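Can machines do household and workshop chores yet?
Page 2 of 2

Lorham
Posted 2025-11-09
Folding towels is solved, near enough. Cables are not. A cable has no fixed shape, and the planner has to guess where the slack will go.

mparedes
Disagree on towels. Ovholm quote 52 good folds out of 100 on mixed laundry. I wouldn't keep a dishwasher that managed that.

Goodwin
Plugs are easier than either. Connector geometry is standard, so once you have the pose it's a peg-in-hole job.

Lorham
On a fixture, yes. On a desk the router slides when you push.

Predari
We've been on network plugs since October. Wrist view, black printed fingers holding the plug by its boot, clear tip just short of the ports on the back of the router. Getting to that point is routine.
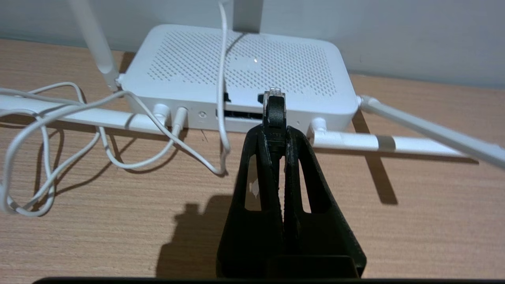

The last 2 mm is where the time goes. The tip is transparent, so depth readings on it are poor, and the fingers hide part of the port row. We search by contact force instead.

Goodwin
What force limit?

Predari
Low enough that the router stays put. Still tuning it.

mparedes
So that's a no for chores, then.

Goodwin
It's a no for your house. A test bench is different.

Macarena Paredes (mparedes)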